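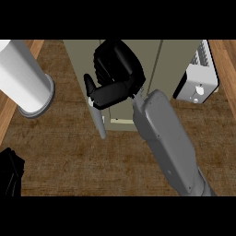
Clitbridge, 19 Sep 2024

We use cookies to remember your preferences. By staying on this page you accept them.

Speaker notes: "Whose nitrogen is it anyway?"
Evening session, growers and graziers, Clitbridge

(Wait for the chairs to stop scraping.)

Good evening. I was asked to talk about the new nutrient limits for the Lirero catchment and to keep it cheerful. I can do one of those.

Start with the number everyone came for. Under the draft plan, any farm over 100 acres in the catchment has to file a nutrient budget by January. That catches 793 farms. The district has 4 people to read them. I'll let the dairy people do the arithmetic, they're used to bad news by the bucket.

(Pause. If no laugh, move on quickly.)

What a nutrient budget is. Nitrogen coming in, as fertilizer, feed, and clover. Nitrogen going out, as milk, meat, grain, and hay. Whatever is left over is assumed to be on its way to the river. Sometimes it is. Sometimes it's sitting in the soil minding its own business, and the form has no box for that.

The form is 22 pages. Page one asks for the farm name. It gets less friendly after that. Bring your fertilizer receipts, soil tests, and stock numbers by month. If your records live in the glove box of the truck, this would be a good winter to let them move indoors.

SLIDE: map of the catchment

Point out the upper Lirero first. Light soils, drains fast, irrigated. Most of the leaching is modeled up here. Then Arboleda, heavier ground, mixed cropping, where the trouble is phosphorus going off the top in a storm and the nitrogen rules will do very little about it. Same form for both, same deadline.

The Arboleda people have said this at every meeting. They have been thanked for their input at every meeting.

Say plainly: the river does need help. I've stood in it. The weed at the lower bridge was up past my boots last summer, and it didn't arrive by bus. We put a share of it there, and so did the town sewage plant, which has its own permit and a much longer deadline. I'd like to see the two dates closer together. Don't get drawn into the sewage plant for twenty minutes like last time.

SLIDE: the Bamum plots

Bamum is the oat we've been trying as a winter catch crop behind silage corn. Drilled early, it got away well and covered the ground before the heavy rain. Drilled late, it looked like a man's first beard. So the advice is to get it in the day the corn comes off, or save your seed money.

It can be grazed in spring. Go easy with hungry stock on lush oats, and get the forage tested for nitrate first. You'd hate to keep it out of the river only to put it in the cow.

What I'd ask the district for:
- a shorter form for farms with low stocking
- credit for catch crops in the first year
- a phone number that a person answers

Comments on the draft are open until the end of the month. Write your own. If they get a stack of identical letters they count it as one letter with good handwriting.

Questions. Repeat each one into the microphone, the back row can't hear. If asked about fines, say the draft leaves the amount blank, and that I don't find a blank very soothing either.

Tea is at the back. Remind them to sign the sheet, the hall wants it for the insurance.

Shares: 22 | Comments: 4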